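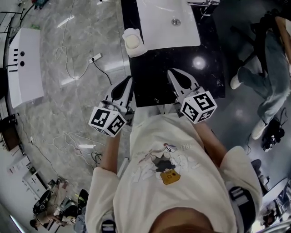
3. Limitation periods and the people who have to explain them

3.1 What the rule says and what people hear

Most adults in our study knew that there is a point after which you can no longer sue. Hardly any could say when that point was, and those who could were usually wrong with great confidence. The favourite answer was "seven years", a figure that seems to have drifted over from bankruptcy, missing persons and the keeping of tax papers, and which matched none of the periods that applied to the people giving it.

The confusion is easy to forgive. A limitation period looks like a single number, but it is a number with a starting point, and the starting point is where the trouble lives. Time may run from the day the harm was done, from the day the injured person found out about it, or from the day a sensible person in the same position ought to have found out. The third of these requires a court to imagine someone more alert than the claimant and then ask what that person would have noticed. Claimants tend to dislike the comparison.

We use "late claim" in this section to mean any claim that a person first raised with an adviser after the ordinary period had ended, whether or not some extension or discretion might have saved it. The term is ours and has no standing in law. We tried "stale claim" at the drafting stage and dropped it when two advice workers told us, separately, that it sounded like something one does with bread.

3.2 Where the material comes from

The interviews were carried out in Clirkwood and Flilledow, two towns with one county court hearing centre between them and a bus service that treats the link as optional. We spoke to 17 advice workers, all of whom had dealt with late claims in the previous year. Interviews lasted under an hour and were carried out in person where the building allowed it. Notes were typed up the same day and sent back to the interviewee for correction. Corrections were few, and mostly concerned swearing.

Alongside the interviews we read the leaflets, letters and web pages that the advice centres were giving to the public. The version of each web page used here is the one that stood on January 28, 2021. Several have been rewritten since, in one case into something clearer and in another into something longer.

Our sample was not drawn at random and we make no claim that it stands for advice work in general. People who agree to be interviewed about deadlines are, by and large, people who meet them.

3.3 The first conversation

Advice workers described the opening meeting in strikingly similar terms. A person arrives with a story they have carried for years and a folder they have carried for rather less. They begin at the beginning. The adviser, meanwhile, is listening for a date. Several interviewees were uneasy about this and called it rude, or cold, or "like checking the sell-by label while somebody tells you about their mother". They did it all the same. A claim that has three weeks left to run needs different handling from one that expired under a previous government.

What varied was the moment at which the adviser spoke up. Some raised the time limit within minutes, reasoning that false hope grows quickly and is awkward to uproot. Others waited until the end, or for a second meeting, on the grounds that a person who has only just managed to say a thing aloud should not be met with arithmetic. Both camps thought the other was being unkind. We could find no written guidance at either site that settled the question, although the centre in Flilledow had a laminated sheet on the order in which to offer tea and take down a postcode.

The clients' replies, as reported to us, fell mainly into disbelief and apology. Disbelief took the form of asking who had decided this, and whether they could be rung up. Apology was more common and, to the advisers, harder to hear. People said sorry for being late, as if they had kept the court waiting in the rain.

3.4 Reopening the door

Legislatures now and then pass measures that lift a limitation period for a class of claims, either for good or for a fixed window. The arguments in favour are well rehearsed: some kinds of harm silence the people who suffer them, and a clock that runs during the silence rewards whoever caused it. The arguments against are also well rehearsed, and dwell on lost papers, faded memories and the cost of insuring the past.

Less has been written about what a window does to an advice centre. Our interviewees were asked to imagine that one had been announced for civil claims in their area. Nearly all welcomed the idea in principle and then began to talk about the telephone. They expected calls from people whose claims fell within the window, calls from people whose claims did not but who had seen the word "abuse" or "justice" on the evening news, and calls from firms offering to be helpful for a percentage. They expected the busiest day to be the last one. An adviser in Clirkwood proposed telling everybody that the window closed a month before it did, and was only partly joking.

A fixed window also replaces one deadline with another. The person who missed the first is invited to try again, under more publicity and with less time. For some that is a plain good. For others, according to those who had worked with them, it may bring back the pressure that kept them away to begin with. Advisers wanted longer notice before any window opened, and wanted the notice written by somebody who had met a member of the public.

3.5 The Trutstead letter

One document deserves separate treatment. The Trutstead letter, named after the advice centre that first used it, is a standard reply sent to people whose claims appear to be out of time. It fills two sides of A4. The first side says that the claim is probably too late. The second explains that "probably" is doing honest work in that sentence, and lists the grounds on which a court might let the claim proceed.

Interviewees admired the second side and doubted that anybody reached it. The letter was drawn up with help from Roussel, a small legal publisher, and bears the marks of a text that has been through many careful hands. Its opening sentence has four commas and a bracket. The word "unfortunately" appears before the reader has been told what is unfortunate.

Two centres in our study had moved the second side to the front. They reported more return visits afterwards, though they had kept no figures and we can put no weight on the change. The staff who made it did mention that clients now came in with questions about the grounds for an extension, where before they had mostly come in to hand the letter back.

A shorter version was being drafted when we completed fieldwork. We were shown a copy in November. It ran to three sides.

3.6 Limits of this part of the study

We did not interview claimants. The advisers' accounts of what clients said and felt are second-hand, and filtered through the sort of tact that gets people hired for this work. Nor did we interview defendants or their insurers, whose view of late claims would no doubt be different and would certainly be better typed. Section 4 turns to the court files, where the same claims appear again with the tea and the apologies removed.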